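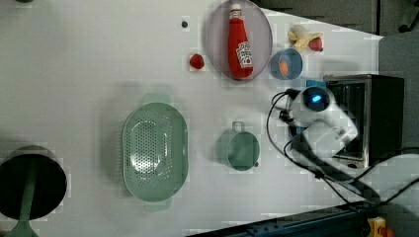

My project for the design course was about sorting, or more exactly about how people decide where things go when they clear a kitchen table. I've shared kitchens since I was nineteen and I have lost a lot of arguments about this, so I figured I might as well get a grade out of it! The set I ended up with mixes toy food and kitchen stuff: a red ketchup bottle lying on an oval plate, a toy banana, small red strawberries, a blue bowl with something orange in it, plus a big sage-green colander and a mug in the same green. I love that green. I would paint my room that color if my lease let me.

The colander and the mug caused the first real trouble. My plan had a "food" pile and a "dishes" pile and that was it. Then my lab partner, Diệp Phan, tried it and put the green things together, off on their own, before touching anything else. I asked why and she said they obviously belonged to each other. So I had to add color as a way of sorting, which meant redoing my whole answer sheet (two evenings, a lot of crackers).

For the test I asked 20 people from my dorm, one at a time, to tidy the table any way they wanted. I wrote down every move, 359 in total, and typed them into a spreadsheet I named Trikley, after my old hamster. Of those moves, 183 went by type, so fruit with fruit and dishes with dishes. The rest were a mix of color, size and what I ended up calling "it was closest."

The ketchup was the fun one. Some people wanted it with the food, some wanted it off the plate right away because a bottle doesn't go on a plate, and one guy held it for ages and then handed it to me. I had no column for that – I do now.

What would I change? I'd pick fewer red things. With strawberries and ketchup on the same table I often couldn't tell if someone was sorting by color or by food, and that makes the 183 shakier than I'd like. I'd also ask people to talk while they tidy. I only started doing that near the end, and those notes are the best ones I have.

The second round is planned for July, with a drawer divider added so people have actual slots to fill. Diệp has already called dibs on going first.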